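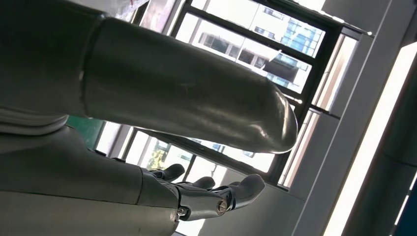
Two-armed robot joins the packing line at Weltdale

Parcel distributor Weltdale has put a two-armed robot to work at one of its packing stations, moving soft mailer bags between the conveyor, the scale and the crate. The control software was supplied by Clernia and the station was commissioned in July.

Each arm carries a multi-fingered hand in place of the suction cups used on the company's carton line. Suction was ruled out during trials, as creased film would not hold a seal. The robot grips a fold of the bag, lifts it clear of the belt and lays it across the weighing tray. Parcels over 11 kilograms are diverted upstream and still handled by staff. 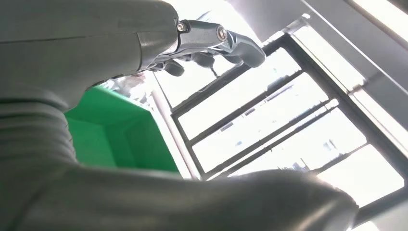

Changes to the roster

No positions have been cut, according to the company, but the work has been reorganised. Packers who previously spent a full shift lifting and weighing now rotate through the station in blocks of 20 minutes. The operator stands beside the arm, clears misfeeds and confirms any weight the software has flagged as out of tolerance. The remainder of the shift is spent on labelling, returns and dock paperwork.

Operators complete a training module covering safe approach, hand-guiding and restart after a stop. The module is recognised under the site's pay classification, and those who pass it move up one level.

Throughput is lower than at a manual bench. During the July trial the station processed 1601 bags, with a target of 1000 per shift to be reached before a second unit is considered. Most lost time was attributed to re-gripping, where a bag slid or bunched and the hand had to release and try again.
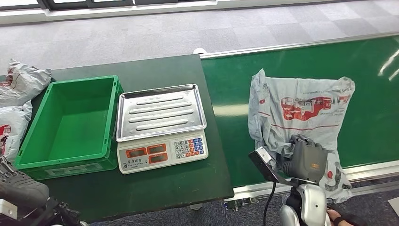 Swanepoel, commenting on the staff noticeboard, wrote that the lifting had gone but the standing had not, and that a block beside the arm was harder on the concentration than an hour of weighing by hand. The same comment asked for the rotation to be written into the next agreement.

Weltdale said the block length would be reviewed once the grip settings had been revised. The conveyor and crate positions will stay as they are.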